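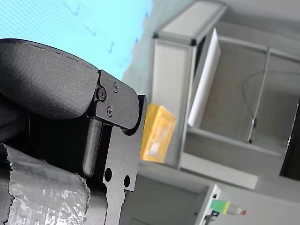 第4章では、Brikex製ステアリングコントローラー「Arrieta」をスタンドに固定し、ゲーム機またはパソコンに接続して、レースゲーム「Plomatano」で使えるようにするまでの手順を説明します。第3章までの作業(スタンドの組み立て、座面の高さ合わせ)が済んでいることを前提としています。本体もスタンドも黒で統一されているため、取り付け作業は明るい場所で行ってください。写真のような黒い金具に暗い色の小ねじという組み合わせでは、ねじ頭の縁に光が当たったところだけがわずかに明るく見えます。手元灯を斜めから当て、縁の明るい部分を目印にしてねじの位置を確かめてから工具を差し込んでください。

4.1 用意するもの

同梱品
・Arrieta本体(ベースユニット)
・ステアリングリム
・ペダルユニット
・ペダル接続ケーブル
・USBケーブル
・電源アダプターおよび電源コード
・固定用ボルト、座金
・六角レンチ

お客様にご用意いただくもの
・プラスドライバー
・手元灯
・ケーブルを束ねる面ファスナー
・ゲーム機またはパソコン
・Plomatano本体(パッケージ版、ダウンロード版のどちらでも使用できます)

注記:電源アダプターは必ず同梱のものを使用してください。コネクターの形状が同じでも、出力が異なるアダプターを接続すると故障の原因になります。

注記:固定用ボルトには長さの異なるものが含まれます。袋に「BASE」と書かれたものがベースユニット用、「PEDAL」と書かれたものがペダルユニット用です。袋を開ける前に、組ごとに分けて置いてください。

4.2 ベースユニットの取り付け

注意:すべての取り付けが終わるまで、電源アダプターをコンセントに差さないでください。通電するとリムが自動的に回転し、手や指をはさむおそれがあります。

1. スタンドの天板を水平にし、左右の角度調整ノブを締めます。ノブが緩んだまま本体を載せると、天板が手前に傾きます。

2. ベースユニットを天板に載せます。底面の穴と天板の長穴を合わせてください。

3. 下から固定用ボルト(BASE)を差し込み、座金をはさんで手で回します。この段階では工具を使わず、すべてのボルトが軽く掛かっている状態にしておきます。

4. ベースユニットを前後に動かして位置を決めます。座面の前端からリムの中心までの距離は、496mmを出発点にしてください。腕の長さや好みに応じて、後から調整できます。

5. 六角レンチで、対角の順にボルトを締めます。一本だけを先に強く締めると、底面が傾いたまま固定されます。

6. 本体を両手で軽く揺すり、がたつきがないことを確かめます。がたつく場合は手順3に戻り、座金の向きと枚数を確認してください。

注記:テーブルに直接取り付ける場合は、天板用クランプ(別売)を使用します。クランプの取り付け方は、クランプに付属する説明書をご覧ください。ガラス製のテーブルには取り付けできません。

4.3 ステアリングリムの取り付け

1. リムの裏側にあるリリースリングを手前に引きます。

2. 引いたまま、ベースユニットの軸にリムを差し込みます。軸の切り欠きとリム側の突起が合う向きは一つだけです。

3. リリースリングを放し、かちっと音がするまで押し込みます。

4. リムを手前に引き、抜けないことを確かめます。

注意:突起が合っていない状態で無理に押し込むと、軸の接点が曲がります。途中で止まるときは、いったん抜いて向きを確かめてください。

注記:リムの取り外しは、必ず電源を切ってから行ってください。ゲーム中に取り外すと、入力が最後の位置のまま残ることがあります。

4.4 ペダルユニットの取り付け

1. ペダルユニットをスタンドのペダル台に載せます。

2. 靴を履いて遊ぶか、履かずに遊ぶかを先に決めてください。履かない場合は、かかと置きを一段手前に移します。

3. 座面に腰掛け、ブレーキペダルをいっぱいに踏み込んだときに膝が伸び切らない位置を探します。

4. 位置が決まったら、固定用ボルト(PEDAL)で固定します。

5. ペダル接続ケーブルをベースユニット背面の「PEDAL」端子に差し込みます。

スタンドを使わず床に直接置く場合は、ペダルユニットの裏側にある滑り止めを引き出してください。毛足の長いカーペットでは滑り止めが効きにくくなります。壁に押し当てて使うときは、壁とユニットのあいだに当て布をはさんでください。

ブレーキの重さは、ブレーキペダル裏の樹脂ブロックを交換して変更できます。出荷時は中程度の硬さのブロックが入っています。最初の数日はそのまま使い、踏み心地に慣れてから交換することをおすすめします。交換後は4.7の校正をもう一度行ってください。

4.5 配線

配線は次の順で行います。順番を入れ替えると、ゲーム機が本体を通常のコントローラーとして認識することがあります。

1. ペダル接続ケーブルが「PEDAL」端子に差し込まれていることを確認します。

2. USBケーブルの片側を、ベースユニット背面の「HOST」端子に差し込みます。

3. 電源アダプターのプラグを「DC IN」端子に差し込みます。

4. 背面の切り替えスイッチを、使用する機器に合わせます。ゲーム機の場合は「C」、パソコンの場合は「P」です。

5. USBケーブルの反対側をゲーム機またはパソコンに差し込みます。USBハブや延長ケーブルは使わないでください。

6. 電源コードをコンセントに差し込みます。

7. ケーブルを面ファスナーで束ね、スタンドの脚に沿わせます。リムを左右いっぱいに回してもケーブルが引っ張られないよう、本体の背面側に少し余裕を残してください。

注意:ケーブルをペダルの下に通さないでください。踏み込むたびに被覆が傷み、断線や感電のおそれがあります。

注意:切り替えスイッチは、電源が切れているときにだけ動かしてください。通電中に動かしても設定は変わらず、次に電源を入れたときに反映されます。

4.6 最初の電源投入

1. リムの周囲に物がないことを確かめます。飲み物やスマートフォンは、スタンドの天板から下ろしてください。

2. リムから手を放します。

3. ベースユニット前面の電源ボタンを、ランプが点灯するまで押します。

4. リムが左いっぱい、右いっぱいの順に回り、中央で止まります。止まるまで触れないでください。

5. ランプが白の点灯に変われば、準備は完了です。

ランプの色と状態は次のとおりです。

白の点灯:使用できる状態です。
白の点滅:自動調整中です。リムに触れずに待ってください。
青の点滅:接続先の機器を探しています。
橙の点灯:本体の温度が上がり、力を抑えて動作しています。
赤の点滅:異常を検出しています。電源を切り、4.11をご覧ください。

自動調整は、電源を入れるたびに行われます。途中でリムを握ったり、膝が当たったりすると中央の位置がずれます。その場合は電源を切り、ランプが消えてからもう一度入れ直してください。

4.7 Bonbridgeのインストールと校正

Bonbridgeは、Arrietaのファームウェア更新、校正、ボタン割り当てを行うパソコン用ソフトウェアです。ゲーム機だけで使う場合も、最初に一度はパソコンに接続し、ファームウェアを更新してください。設定内容は本体に保存され、ゲーム機につなぎ替えても引き継がれます。

インストールには空き容量が200MB必要です。

インストール
1. Brikexのサポートページから、Bonbridgeのインストーラーをダウンロードします。
2. Arrietaの電源を切った状態でインストーラーを起動し、画面の指示に従います。
3. パソコンを再起動します。
4. 切り替えスイッチが「P」になっていることを確認し、Arrietaの電源を入れます。
5. Bonbridgeを起動します。画面左上に「Arrieta 接続済み」と表示されれば完了です。

ファームウェアの更新
1. 「本体」タブを開き、「更新を確認」を押します。
2. 新しい版がある場合は「更新」を押します。更新には5分ほどかかります。
3. 「完了しました」と表示されたら、本体の電源を入れ直します。

注意:更新中は電源を切らないでください。ノートパソコンを使う場合は、必ず充電器を接続し、スリープしない設定にしておいてください。

注記:この章の画面名とボタン名は、12月4日(水)に公開した版に基づいています。6月以前の版では「本体」タブが「デバイス」という名称になっており、校正の画面も配置が異なります。古い版をお使いの場合は、先にBonbridge自体を更新してください。

ステアリングの校正
1. 「校正」タブを開き、「ステアリング」を選びます。
2. リムをまっすぐにし、「中央を登録」を押します。
3. リムを左いっぱいまでゆっくり回し、次に右いっぱいまで回します。
4. 中央に戻し、「保存」を押します。

ペダルの校正
1. 「校正」タブで「ペダル」を選びます。
2. どのペダルにも足を載せない状態で「開始」を押します。
3. 画面で指定されたペダルを、いっぱいまで踏み込んで放します。
4. すべてのペダルで手順3を行い、「保存」を押します。

ブレーキペダルは踏む力を検出する方式です。校正のときに全力で踏むと、ゲームの中でも毎回同じ力が必要になります。長い時間続けても疲れない程度の力で踏み、その値を上限として登録してください。一度の校正でちょうどよい値にならないことも多く、数周走ってから登録し直してかまいません。

4.8 Plomatanoでの設定

ゲーム側の設定は、校正が済んでから行います。校正前に設定すると、ペダルの値がずれたまま登録されます。

1. Arrietaの電源を入れ、ランプが白の点灯になってからPlomatanoを起動します。

2. タイトル画面で「オプション」を開き、「操作」を選びます。

3. 「入力機器」で「ステアリングコントローラー」を選びます。一覧にArrietaが表示されない場合は、通常のコントローラーの接続を一度外し、一覧を更新してください。

4. 「プリセット」で「Brikex Arrieta」を選びます。

5. 画面に表示される車内の映像とリムの動きが一致することを確かめます。

6. アクセルとブレーキを順に踏み、画面のバーが端から端まで動くことを確かめます。

7. 「適用」を押して保存します。

注記:プリセットを選ぶと、以前に割り当てたボタンはすべて置き換わります。通常のコントローラーの割り当ては別に保存されているため、影響はありません。

フォースフィードバック

フォースフィードバックは、路面や車体の動きをリムに伝える機能です。強さはBonbridgeとPlomatanoの両方で設定できますが、両方を上げると細かい振動がつぶれ、強い力だけが残ります。Bonbridge側を88%にし、ゲーム側の「全体の強さ」で調整してください。

全体の強さ:コーナーで感じる重さが変わります。腕が疲れるときは、ここを下げます。

路面の細かさ:舗装の継ぎ目や縁石の感触が変わります。走行音と合わせて少しずつ上げると、違いがわかりやすくなります。

横滑りの表現:後輪が滑ったときにリムが軽くなる度合いが変わります。低すぎると、滑り始めに気付くのが遅れます。

最小の力:中央付近の手応えを補います。上げすぎると、直線でリムが左右に細かく震えます。震えが出たら、止まるところまで下げてください。

設定を変えるときは、一度に一つの項目だけを動かし、同じ車と同じコースで走って確かめてください。雨天のコースは路面の感触が大きく変わるため、調整には向きません。

回転角

回転角は、リムを左右いっぱいまで回したときの角度です。Plomatanoでは、車種に合わせて自動で切り替わる「車両に合わせる」が初期設定になっています。フォーミュラカーでは小さく、市販車やラリーカーでは大きくなります。

Bonbridge側で回転角を固定していると、この機能は働きません。「校正」タブの「回転角」を「ゲームに任せる」にしてください。ドリフトイベントで戻しが間に合わないと感じるときは、そのイベントのときだけ固定に切り替える方法もあります。

4.9 ボタンの割り当て

プリセットの割り当ては次のとおりです。

右パドル:シフトアップ
左パドル:シフトダウン
右上ボタン:視点の切り替え
左上ボタン:後方確認
右下ボタン:巻き戻し
左下ボタン:ピット画面
十字キー:車両設定の選択
中央ダイヤル:ブレーキバランス
メニューボタン:一時停止

変更する場合は、次の手順で行います。

1. 「オプション」から「操作」、「ボタン割り当て」の順に開きます。
2. 変更したい動作を選び、決定ボタンを長押しします。
3. 「入力してください」と表示されているあいだに、割り当てたいボタンを押します。
4. 同じボタンがほかの動作に使われている場合は、確認画面が出ます。「入れ替え」または「取り消し」を選びます。

注記:オンライン対戦では「巻き戻し」は使えません。対戦が中心の方は、右下ボタンに「定型メッセージ」などを割り当てておくと便利です。

注記:「後方確認」をパドルの近くに移すと、シフト操作の際に押してしまうことがあります。移した後は、練習走行で誤操作がないか確かめてください。

4.10 練習走行での確認

設定が終わったら、オフラインの練習走行で次の項目を確認します。

1. 「フリー走行」を選び、天候を晴れ、他車なしにします。

2. 停止した状態でリムを左右に回し、画面のリムが遅れずに付いてくることを確かめます。

3. 低い速度で直進し、リムから力を抜きます。車が片側に寄っていく場合は、4.7の「ステアリングの校正」をやり直してください。

4. 直線の終わりでブレーキを強く踏み、メーター横のブレーキ表示が上限に届くかを見ます。届かない場合は、校正で登録した力が強すぎます。

5. アクセルを半分ほど踏んだまま保ち、表示が上下に揺れないことを確かめます。

6. 縁石に乗り、リムに伝わる振動が強すぎないことを確かめます。

7. 一度車を降りて座面に座り直し、同じ位置に手と足が届くかを確かめます。届きにくいときは、ベースユニットとペダルユニットの位置を見直してください。

注意:走行中は親指をリムの内側に掛けないでください。壁や他車に衝突するとリムが急に回り、指を痛めるおそれがあります。小さなお子様が使う場合は、「全体の強さ」を下限まで下げ、大人がそばで見守ってください。

注意:長時間続けて使用しないでください。手首や足首に痛みやしびれを感じたときは、すぐに使用を中止してください。

4.11 うまく動かないとき

電源が入らない
・電源アダプターが「DC IN」端子の奥まで差し込まれているか確認してください。
・電源タップのスイッチが入っているか確認してください。
・別のコンセントに直接差して試してください。

ランプが青の点滅のまま変わらない
・切り替えスイッチの位置を確認してください。変更した場合は、電源を入れ直す必要があります。
・USBハブを使っている場合は、機器に直接つないでください。
・ゲーム機がスタンバイから復帰した直後は、認識に時間がかかることがあります。改善しないときは、ゲーム機を再起動してください。

ランプが赤の点滅になる
・電源を切り、リムが手で軽く回るかを確かめてください。途中で引っ掛かる場合は使用を中止し、サポート窓口にご連絡ください。
・軽く回る場合は、リムをいったん外して取り付け直し、電源を入れてください。

ゲームでリムは動くが、力が返ってこない
・Plomatanoの「フォースフィードバック」が「オン」になっているか確認してください。
・Bonbridgeを起動したままゲームを始めた場合は、Bonbridgeを終了し、ゲームを起動し直してください。
・電源アダプターが抜けていても、USBからの給電でボタン入力だけが働くことがあります。

ペダルが反応しない、または踏んでいないのに加速する
・ペダル接続ケーブルを抜き、端子にほこりがないことを見てから差し直してください。
・電源を入れるときにペダルに足を載せていると、その位置が基準になります。足を下ろして電源を入れ直してください。
・改善しない場合は、ペダルの校正をやり直してください。

アクセルとブレーキの効きが逆になる
・「操作」の詳細設定で「軸の反転」を確認してください。プリセットを選び直すと初期状態に戻ります。

走行中にリムが左右に震える
・「最小の力」を下げてください。
・ベースユニットのボルトに緩みがないか確認してください。スタンドごと揺れている場合は、角度調整ノブも締め直してください。

途中から手応えが弱くなる
・ランプが橙に点灯しているときは、温度保護が働いています。ゲームを中断し、電源を切って冷ましてください。
・背面の通気口がカーテンや壁でふさがれていないか確認してください。

設定をすべて出荷時に戻したい
1. Arrietaの電源を切ります。
2. 左右のパドルを引いたまま、電源ボタンを押します。
3. ランプが二度点滅したらパドルを放します。
4. 4.7の手順に沿って、校正を行います。

出荷時の状態に戻しても、ファームウェアは元の版には戻りません。また、Plomatanoのセーブデータと操作設定には影響しません。

4.12 日常の手入れと保管

・リムは乾いた柔らかい布で拭いてください。汚れが落ちにくいときは、水で湿らせて固く絞った布を使います。アルコールやシンナーは使わないでください。
・ペダルのすき間にたまったほこりは、電源を切ってから、はけで払ってください。
・固定用ボルトは、使い始めて最初の一週間に一度締め直し、その後は月に一度を目安に確認してください。
・使用しないときは、電源アダプターをコンセントから抜いてください。
・スタンドを折りたたむ場合は、先にリムを外します。リムを付けたまま折りたたむと、ペダルユニットに当たって傷が付きます。
・外したリムは、接点を上に向けて、平らな場所に置いてください。

スタンドの折りたたみ方は第5章、別売のシフターとハンドブレーキの接続は第6章で説明します。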